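Projet Marar – cuisine simulée
Compte rendu de la réunion du mardi 10 février
Objet : contact entre le bras et le robinet, arrêt de la campagne d'essais

Présents : Zuweira Akpalu (simulation), Declan Hebden (commande du bras), l'équipe d'essais de Moston. Excusée : la société Garkport, qui recevra ce compte rendu.

1. Rappel de l'incident

La campagne a été arrêtée après un contact non prévu entre le bras et le robinet de l'évier. Le planificateur avait accepté la trajectoire, et aucune alarme n'est apparue dans le journal.

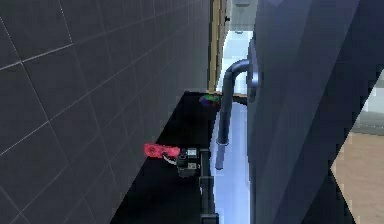
Zuweira Akpalu

Mme Akpalu a présenté son analyse. Le bout courbé du robinet arrive sur la bosse grise, plus claire, au flanc du bras. Le couloir entre le mur carrelé et le bras est étroit à cet endroit, et le plan de travail noir n'était pas libre : plusieurs petits objets s'y trouvaient, parmi lesquels un objet rouge allongé et un petit boîtier noir.

Selon elle, le modèle de collision du robinet est faux. Il contient seulement la partie verticale du tuyau, sans l'arc. Pour le planificateur, l'espace sous la courbe et à côté était donc vide. Sur 70 essais relus, 10 passent dans cette zone avec une marge inférieure à 30 mm.

M. Hebden a demandé pourquoi la limite d'effort n'a pas arrêté le mouvement. Il a été répondu que cette limite se calcule avec le même modèle de collision. Elle ne pouvait donc pas fonctionner. Ce point est jugé plus grave que le contact lui-même, parce que le même réglage est prévu pour le bras réel de Javmont.

2. Autres vues de la même scène

L'équipe de Moston a signalé que certaines vues sont difficiles à exploiter pour la relecture. Une grande surface grise y occupe presque toute la place et on ne peut pas identifier le bras avec certitude. M. Hebden souhaite que ces vues ne soient pas effacées avant la fin de l'enquête.

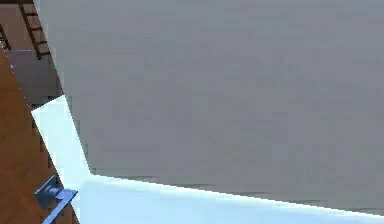
Vue 2 – Surface grise, panneau en bois à gauche et fixation métallique dans l'angle inférieur.

3. Décisions

Le modèle de collision du robinet sera refait avec l'arc complet (Mme Akpalu).
La limite d'effort sera séparée du modèle de collision et testée seule (M. Hebden).
Les plus de 2 000 trajectoires déjà enregistrées seront recalculées avant toute reprise.
Le transfert vers Javmont est suspendu jusqu'à nouvel avis.

4. Point resté ouvert

Faut-il garder les trajectoires douteuses dans le jeu de données, avec une étiquette, ou les retirer ? Les avis sont partagés. Mme Akpalu enverra une proposition écrite aux participants.

Fin de la réunion à l'heure prévue. Les corrections à ce texte sont à adresser à M. Hebden.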